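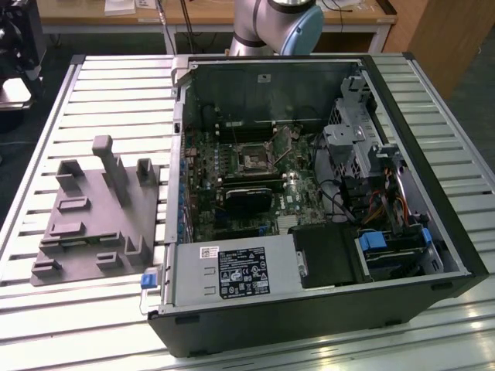

4　プロセッサ装着作業の段取り

この章では、Brusskaセルでタワー型コンピュータのマザーボードにプロセッサを載せる作業について、筐体の据え付けから試運転までの手順を示します。アーム本体の設置、作業台の水平出し、制御盤の配線は第2章、制御ソフトウェアCladauの導入は第3章を参照してください。日常の清掃と点検、異常時の復帰は4.8以降にまとめています。

作業者は、Van den Broekの操作者講習を終えた人に限ります。段取り中に手動操作をするときは、操作ペンダントを持つ人だけがアームを動かしてください。

4.1　段取りの前に

作業を始める前に、次のものを用意します。

・静電気対策用リストストラップと接地コード
・ソケットの保護キャップ（対象機種に付属のもの）
・段取り用プロセッサ（動作保証のない調整専用品）
・不織布ワイパーと無水アルコール
・六角レンチ一式、トルクドライバー
・拡大鏡または検査用ルーペ
・段取り記録票

警告
筐体の電源コードは必ず抜いてください。電源ユニットのスイッチを切っただけでは、マザーボードに待機電圧が残ります。コードを抜いたあとで前面の電源ボタンを押し、残った電荷を逃がします。

警告
アームの可動範囲に入るときは、操作ペンダントで運転モードを「手動」に切り替え、キーを抜いて携帯します。非常停止ボタンを押しただけの状態で作業台に手を入れてはいけません。

注意
ソケットの接点は、指先や布の繊維が触れるだけで曲がることがあります。保護キャップは4.6の手順で指示があるまで外さないでください。

セルの電源を入れ、暖機運転を30分行います。暖機プログラムは、Cladauの「保守」画面から「WARM」を選んで起動します。暖機中は作業台の上に何も置かないでください。アームは全軸を動かすため、筐体が載っていると接触します。

4.2　筐体を作業台に据え付ける

1．筐体の側面パネルを外し、ねじとともに部品トレイに移します。

2．マザーボード側が上を向くように筐体を寝かせ、作業台のスラット面に置きます。台の上を引きずると、底になった面の塗装がスラットの縁で傷みます。重い機種は二人で持ち上げてください。

3．筐体の背面側を治具プレートに向けます。アームから見て、ソケットが手前の構造物に隠れない向きにします。

4．電源ユニットの取っ手と解除ラッチの位置を確認します。ホットスワップ式の電源ユニットでは、取っ手が筐体の縁から外に出ることがあります。治具プレートと当たる場合は、プレートではなく筐体を動かして間隔を取ってください。

5．スラットの溝にストッパーを差し込み、筐体の角を押さえます。ストッパーは筐体の板金に当てます。樹脂製の前面ベゼルに当てると、ベゼルがたわんで位置が戻りません。

6．筐体を手で軽く押し、がたつきがないことを確認します。がたつくときは、底になった面のゴム足やパネルの爪がスラットの間に落ちていないか調べます。

7．ケーブルを片付けます。ドライブケージから出る電源ケーブルとデータケーブルは束ねたまま、マザーボードの外側に寄せます。細いケーブルがソケット側に輪を作っているときは、面ファスナーで筐体の板金に留めてください。

注記
結束バンドは使用しないでください。切断した端材が基板に落ちた例があります。

8．メモリモジュールを外します。ソケットの両側にスロットがある機種では、両側とも外してください。スロットのラッチは開いたままでも構いませんが、段取りのあとで開閉を変えると、Cladauの照合で不一致になります。開いた状態で登録したら、運転中も開いておきます。

9．プロセッサの上にかかるシュラウド、送風ダクト、ヒートシンクがあれば外します。外したヒートシンクの扱いは4.5を参照してください。

10．リストストラップの接地コードを、筐体の塗装のない金属部分に接続します。作業台のフレームからは取らないでください。フレームのレールはアルマイト処理されており、導通が不安定です。

4.3　治具プレートの固定と基準出し

治具プレートは、部品の仮置きと基準出しに使います。プレート上のブロックと柱は対象部品ごとに形が異なるため、部品を置く前にCladauの品番画面で治具コードを照合してください。

1．プレートの裏面と作業台の当たり面を不織布ワイパーで拭きます。切り粉やねじが挟まっていると、プレートが傾きます。

2．プレートを台に載せ、縁を作業台の枠と平行に合わせます。

3．固定ねじを対角の順に仮締めし、同じ順で本締めします。締付トルクはプレート付属の銘板に従います。銘板が読めないプレートは使用せず、Brindusbergのサービス窓口に交換を依頼してください。

4．操作ペンダントで速度を10％に設定し、アームを基準出し姿勢に移動します。

5．把持指を閉じた状態で、プレートの基準面に順に近づけます。接触直前で止め、画面の「面を登録」を押します。

6．登録が済むと、プレートの傾きとずれが表示されます。ずれが2 mmを超えたときは登録を破棄し、手順1からやり直します。補正値の入力だけで済ませないでください。

注意
プレート上の柱は、ほかのブロックより高くなっています。アームを水平に移動するときは、必ずいったん退避高さまで上げてください。退避高さの初期値は作業台面から200 mmです。柱の高い特注プレートを使う場合は、この値を見直します。

注記
筐体とプレートの位置関係は、筐体を載せ替えるたびに変わります。プレートの基準出しは段取りごとに一度で足りますが、筐体の位置照合（4.5）は載せ替えのたびに行います。

4.4　把持指の取り付けと調整

プロセッサ用の把持指は、左右一対で管理されています。ほかのセルの指と組み合わせないでください。

1．手動モードで、アームをハンド交換姿勢に移動します。

2．ハンドのエアまたは電源を遮断します。方式はハンドの型式によって異なります。制御盤扉の裏に貼られた表で確認してください。

3．古い指のねじを緩め、指を外します。ねじは再使用できますが、六角穴の角が丸くなったものは交換します。

4．新しい指の取付面を拭き、位置決めの段に当ててねじを締めます。片側だけを先に本締めせず、左右を交互に締めます。

5．ハンドを全閉にして、指の先端の合わせ目を横から見ます。先端だけ、あるいは根元だけが当たっている場合は取り付け直します。

6．ハンドを全開にし、段取り用プロセッサの幅より広く開くことを確認します。

7．段取り用プロセッサを治具の置き場に載せ、手動操作でつかみます。つかむ位置は基板の縁です。金属のヒートスプレッダの側面だけを挟むと、傾きが出やすくなります。

8．つかんだまま退避高さまで上げ、30秒保持します。落下やずり下がりがあれば把持力を一段上げ、手順7からやり直します。

注意
把持力を上げても滑るときは、指の先端の摩耗か、アルコールの拭き残しを疑ってください。把持力の上限を変更する操作は、サービス担当者のパスワードが必要です。

把持力の設定値は、段取り記録票の「把持」欄に記入します。指を交換したのに記入がないと、次の段取りで古い値が使われます。

4.5　ハンド側カメラの調整と位置照合

プロセッサの位置合わせは、ハンド側カメラの画像で行います。上方の固定カメラは筐体全体の位置を大まかに求めるもので、装着位置の決定には使いません。

1．ハンド側カメラのレンズを確認します。指紋や白い曇りがあれば、レンズ用の紙で拭きます。不織布ワイパーはレンズに使わないでください。

2．室内の照明を、運転時と同じ状態にします。窓のある部屋ではブラインドを下ろします。

3．アームをソケット上方の観察姿勢に移動し、Cladauの「視覚」画面で生画像を表示します。

4．画面上で、ソケットの保持枠、レバー、メモリスロットが見分けられることを確認します。

5．露出を合わせます。枠の内側の接点部は暗く、金属の保持枠は明るく写るため、自動露出では片方がつぶれることがあります。自動露出を切り、接点部の周囲の縁が見えるところで固定してください。

6．画像の中にヒートシンクが入る場合は、フィンの反射を確認します。強い反射があると、輪郭の検出が反射のほうに引かれます。ヒートシンクの向きを変えるか、検出領域をソケットの周囲に狭めます。

注記
外したヒートシンクの接触面に古い熱伝導グリスが残っているときは、接触面に触れず、アームの通り道から外れた場所に移します。グリスの清掃は4.8に従います。把持指にグリスが付いた場合は、その場で運転を止めて拭き取ってください。

7．検出領域を設定します。保持枠の外形が収まる大きさとし、電池ホルダーや丸いねじ頭を含めないようにします。丸い部品が入ると、照合の基準点として誤って拾われることがあります。

8．「照合」を押します。結果が緑になれば登録します。黄色の場合は、検出された輪郭が実際の枠と重なっているか目視で判断します。赤の場合は登録できません。

9．段取り用プロセッサをつかんだ状態で、再び観察姿勢に移動します。把持指とプロセッサが画像の下側に入り、ソケットの枠が隠れない高さを選びます。

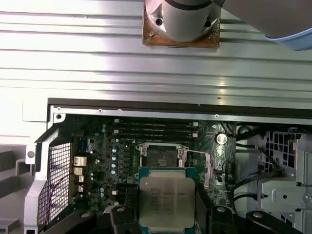 図4-2　空のソケット上でプロセッサを把持した状態（ハンド側カメラの画像）

10．図4-2のように、保持枠を起こし、レバーを外した側に倒した状態で照合します。枠を閉じたまま登録したデータは使用できません。

11．ケーブルがソケットにかかっていないことを、画像と目視の両方で確認します。画像の端に写るケーブルも、アームが下がったときに手首部に触れることがあります。必要なら4.2の手順7に戻ります。

12．把持指の先端の左右に、基板上のピンヘッダやコンデンサなど背の高い部品がないかを調べます。部品に近い場合は、下降経路の「指幅」の項に実際の指の幅を入力し、干渉計算をやり直してください。

注意
ヒートスプレッダの刻印は、照合の目印に使わないでください。刻印の濃さと位置は部品ごとに差があり、小さい文字はハンド側カメラでは読み取れないことがあります。プロセッサの型番は、つかむ前に拡大鏡で読み、記録票に書き写します。

4.6　装着位置の教示

教示では段取り用プロセッサを使用します。製品用のプロセッサで教示してはいけません。

1．リストストラップを着用します。

2．ソケットの保護キャップを外します。キャップはまっすぐ上に持ち上げ、裏返さずに部品トレイに置きます。

3．ルーペで接点を見ます。反射の列に乱れがあるときは、接点が曲がっているおそれがあります。キャップを戻し、そのマザーボードでの作業を中止してください。

4．手動モード、速度10％で、プロセッサをソケットの真上に移動します。

5．プロセッサの向きを確認します。基板の角の印とソケット側の印、および縁の切り欠きとソケットの突起を合わせます。向きが違うときは、ソケットの上で回さず、いったん治具プレートに戻してつかみ直します。

6．画像を見ながら、プロセッサの縁が保持枠の内側と平行になるまで手首軸を回します。

7．寸動に切り替え、少しずつ下げます。縁が枠の内側に入るところで止め、横からも隙間を見ます。

8．基板がソケットの座に触れたら、力覚表示が上がり始めます。表示が動いた時点で下降を止めてください。プロセッサは置くだけで、押し込む力は不要です。

9．「装着点」を登録します。

10．ハンドを開きます。開く途中でプロセッサが横に動いた場合は、左右の指の当たりが均等ではありません。4.4の手順5を見直します。

11．アームをまっすぐ上に退避させます。退避が終わるまでは、水平方向の操作をしないでください。

12．プロセッサを指先で軽く押さえず、上から目視だけで浮きの有無を調べます。四辺の隙間がそろっていれば教示は終了です。

注意
保持枠とレバーの開閉は、この章の設定では作業者が手で行います。アームが退避姿勢に入り、表示灯が消えてから手を入れてください。レバーは途中で手を離すと跳ね上がります。

4.7　試運転

1．運転モードを「自動・低速」に切り替えます。

2．段取り用プロセッサを治具の置き場に戻し、保持枠が開いていることを確認します。

3．Cladauの「試運転」画面で繰り返し回数を10に設定します。

4．安全柵の扉を閉め、開始ボタンを押します。最初の一回は、非常停止ボタンに手をかけたまま監視してください。

5．毎回の終わりに照合画像が保存されます。全数を開き、プロセッサの縁と枠の位置関係が変わっていないか見比べます。

6．途中で照合が赤になったときは、その回から先を取り消し、原因を調べます。通過した回数を足して10回とすることはできません。

7．すべて終わったら、段取り用プロセッサを取り出し、ルーペで接点を再確認します。

8．保護キャップを戻します。

9．記録票に、治具コード、指の番号、把持力、露出値、退避高さを記入し、セルの脇に保管します。

通常速度への切り替えは、試運転の記録がそろってから行います。速度を上げたあとも、最初の一台は低速時と同じ手順で照合画像を確認してください。

4.8　日常の清掃と点検

毎回の運転終了後

・把持指の先端を、アルコールを少量含ませたワイパーで拭く。ねじ頭の穴にたまった粉も取り除く。
・ハンド側カメラのレンズを目視する。
・スラットの間に落ちたねじ、ラッチ片、ケーブル片を拾う。エアブローは使用しない。
・治具プレートのブロックの溝に異物がないか見る。
・段取り用プロセッサをケースに戻す。

毎月

・把持指の固定ねじを規定トルクで増し締めする。
・手首部のカバーとキャップに割れや緩みがないか調べる。
・アームの配線が曲げの内側で擦れていないか調べる。
・治具プレートの基準出しをやり直し、前回の値と比べる。差が大きくなっていく場合は、台の固定を点検する。
・非常停止ボタンと扉スイッチの動作を確認し、記録票に残す。

熱伝導グリスの清掃

1．ヒートシンクをセルの外の作業机に移します。作業台の上で拭かないでください。

2．乾いたグリスは、樹脂のへらで中央に寄せてから取ります。金属のへらは銅の接触面を傷つけます。

3．アルコールを含ませたワイパーで、縁から中央に向けて拭きます。色の付いた跡が残っても、指で触れて段差がなければ差し支えありません。

4．フィンの間に入ったグリスは、綿棒で取ります。フィンを曲げたときは無理に戻さず、交換の要否を製造担当に確認します。

使用済みのワイパーと綿棒は、油布用の容器に捨てます。

4.9　異常時の処置

照合が赤になる
露出、レンズの汚れ、保持枠の開きを順に確認します。室内照明を変えた覚えがあれば元に戻します。筐体を動かした場合は4.5からやり直します。

照合は緑だが、プロセッサが枠に乗り上げる
教示後に把持指か筐体が動いています。運転を止め、ストッパーの緩みと指のねじを調べてください。装着点をずらして合わせる処置は禁止します。

下降中に力覚エラーで止まる
アームはその場で保持します。ペンダントで「上方退避」を選び、まっすぐ上げてください。ハンドを開いてから上げると、プロセッサが接点の上に落ちます。退避後、接点をルーペで点検します。

プロセッサを落とした
ソケットの上に落ちたときは、手でつまみ上げず、真空ピンセットを使います。筐体の中に落ちたときは、運転モードを手動にしてから探します。落としたプロセッサは、外観に異常がなくても製品に使用しません。

停電後に原点が失われた
暖機運転は行わず、第2章の原点復帰を先に行います。筐体が台に載ったままの場合は、必ず降ろしてから復帰させてください。プロセッサをつかんだまま停電したときは、復電後もハンドは保持を続けます。片手で下にトレイを差し入れ、もう一方の手でペンダントの「ハンド開」を押します。

同じエラーが続くときは、Cladauの「保守」画面から記録ファイルを書き出し、段取り記録票の写しを添えてBrindusbergのサービス窓口に送ってください。送付の前に記録を消去しないでください。制御盤の扉の内側に、セルの製造番号と窓口の連絡先が記載されています。

次章では、メモリモジュールの挿入作業の段取りを説明します。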